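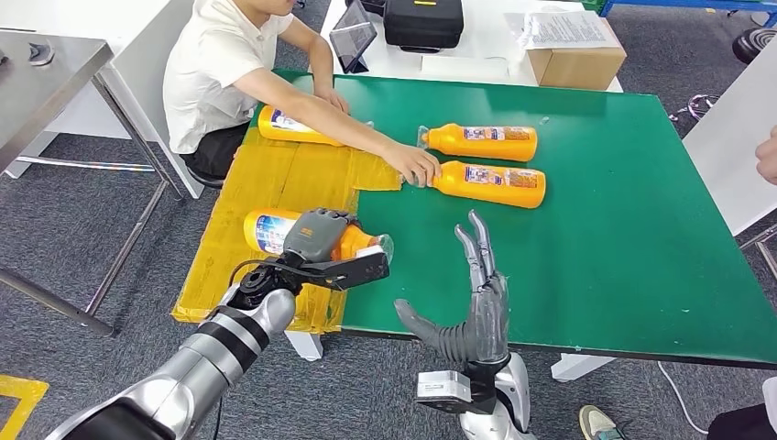
A bottle in the left hand of the robot, during work at the table. The person on the other side is holding another one.

Store robots still need help with bottles, Duvstead trial shows

A two-armed robot was able to pick up a plastic bottle and put it in the right place 1058 times out of 2410 attempts, according to results which the engineering firm Onishi gave on Monday. In all other attempts the bottle was dropped, was placed wrongly, or a person had to step in.

The trial is done in Duvstead for the retail chain Edmont, which wants to know if a machine can take over part of the evening work in its stores. The robot is called Evo. It has two arms, and each arm ends with a hand with jointed fingers.

Edmont did not choose a difficult job. Customers take drinks and cleaning products from the shelf, change their mind and leave them somewhere else, and in the evening an employee collects them and brings them back. A new employee learns this in the first hour. For the robot it is divided into many small steps: find the bottle, decide which side to hold, close the fingers with the correct force, lift, turn and release.

The most difficult step, Onishi says, is the first touch. A round bottle on a flat table can roll away when a finger comes to it from the wrong side. If the bottle lies next to other bottles, the hand must go between them without pushing them. The company has tested standing bottles also, and there the results were much better, but it did not give separate numbers for them.

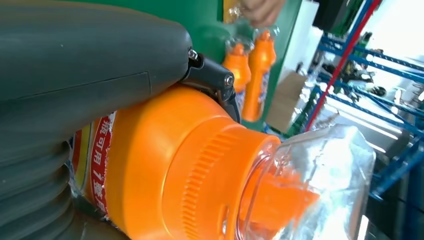 Bottles with different shapes bring another problem. A large bottle with a wide shoulder needs another grip than a small and narrow one, and the robot has to choose before it touches. In the spring it used the same grip for everything. Now it can choose between 2 grips, and the engineers want to add more before the next part of the trial.

Clear plastic is also not easy. The cameras see a colored body well, but a transparent cap gives reflections from the lamps, and then the robot can believe that the bottle is shorter than it is. Onishi has tried to solve this with softer light. Edmont did not like this solution very much, as the light in a store is chosen for customers and will not be changed for a machine.

For this reason people stay near the robot during the whole session. They put the bottles back on the table, change their position between the attempts and sometimes show the movement with their own hand. One session takes 20 minutes, and after it the engineers check the recordings and decide which attempts can be used for training.

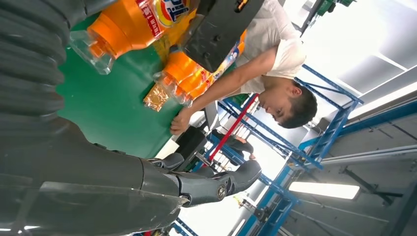 The speed is also a question. Edmont says that an employee clears a table of mixed goods in less time than Evo needs for a few bottles. The chain answers that speed is less important at night, when the store is closed and the robot could work slowly until morning – but only if it can work without a person beside it. At the moment this is not possible.

Employees of the chain were informed about the trial in June. Edmont says that it has no plan to reduce the number of jobs in the stores, and that evening shifts are already hard to fill in Duvstead and in the smaller towns near it. The chain has not said how much it pays for the trial, or how much one robot would cost.

Other chores are on the list for later. Folding of cardboard boxes was tried for a short time and stopped, because the hands could not feel where the cardboard was weak. Wiping of shelves went better, but the robot often cleaned the same place again and left the corners. Both will be tried again after the bottles.

The next part of the trial will use glass jars and bags with soft contents. Edmont will decide after that if Evo comes into a real store, first outside opening hours and with an employee present.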